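Skadarum Kitchen Task Kit for Student Robot Teams

Home > Classroom and Club > Task Kits > Skadarum Kitchen

Item 634
Made by Nutano, Ladbridge workshop
Suitable for: school clubs, first-year university courses, home teams
Availability: in stock, ships every Tuesday

The Skadarum Kitchen Task Kit is a set of cards, markers and score sheets for teams that already have a small arm and want to give it useful work. It does not include an arm. It does not include food or dishes either, because every team has these at home and the rules ask for normal things from a normal kitchen.

We made the first version for the Peltonen Cup, a student competition where the robot must work on a counter that it did not meet before. Many clubs train only with cubes on a clean desk. Then they come to the competition, the judge puts a mug beside a jar, and the program does not know what to do. With the kit you can prepare for this during the school year, in small steps.

What is in the box

22 task cards, printed on both sides
7 adhesive corner markers (one is a spare)
5 score sheets on hard card, which can be wiped clean
1 cloth measuring tape
1 teacher's booklet with a plan for the term

How the cards work

Each card has one task on the front. On the back there is the same task in a harder form. For example, the front of the card "Make room" asks the arm to move one light object to a free place on the counter. The back asks for the same, but the object stands behind another one and this other one must not fall.

The cards are in three colors. Green cards are for reaching and touching. Yellow cards are for picking up and putting down. Red cards have two or more steps, and the team has to decide the order. We recommend to stay with green until the arm can repeat a card without help from a student's hand.

The cards do not say which program or language to use. Teams have used the kit with block programming, with Python and with recorded movements. The score sheet has a line where you write your method, so you can compare later.

Rules for the counter

Remove knives, glass with thin walls and anything hot. Unplug the toaster and other heating appliances before the arm is switched on. One student keeps a hand at the stop button for the whole run and does nothing else during this time. Put the corner markers on the surface, not on the wall.

You do not need to tidy the counter for the red cards. The booklet explains how to choose the level of difficulty, and the article below, from our club pages, shows how one coach does it.

From the club pages: Choosing a counter for the red cards
By Gervásio Rangel, club coach

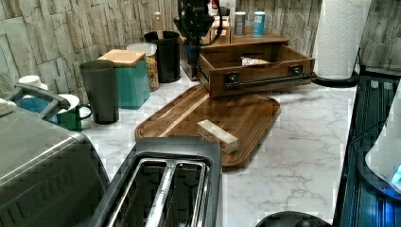
3 min read

A good counter for red cards has things of many shapes, and some of them stand partly behind others. I like a large cutting board lying diagonally, because students always expect it to be parallel to the wall. A box the size of a stick of butter is a fair first target. Canisters on a riser are for later in the term, when the team can control the height well. A tray with low sides is good for the "Put it inside" card.

Let the students look at the counter first and write their order of steps on paper. Only then they may touch the keyboard. My group did not like this rule in the beginning, but now they ask for the paper themselves.

Spare parts

Corner markers and score sheets can be ordered separately. If a card is lost, write to the Ladbridge workshop with the title of the card and we will send a new one with your next order.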